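**Lekar to close Ollell packaging plant in April**

Lekar has notified its employees in Ollell that the packaging plant will cease operations at the end of April. The decision affects 214 permanent positions, including 30 in the maintenance department.
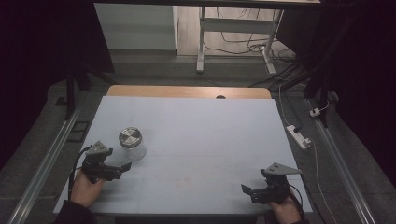

Employees with fixed-term contracts will be paid through their current end dates. The Saltatia labor office will open a temporary desk at the plant on Saturday to register workers for unemployment benefits and retraining courses.

Eduard Kratochvíl, who represents the workforce in the negotiations, has asked the company to extend severance pay from 3 months to 4. Lekar has confirmed receipt of the request and will respond in writing. Applications for transfer to the Sæther site remain open.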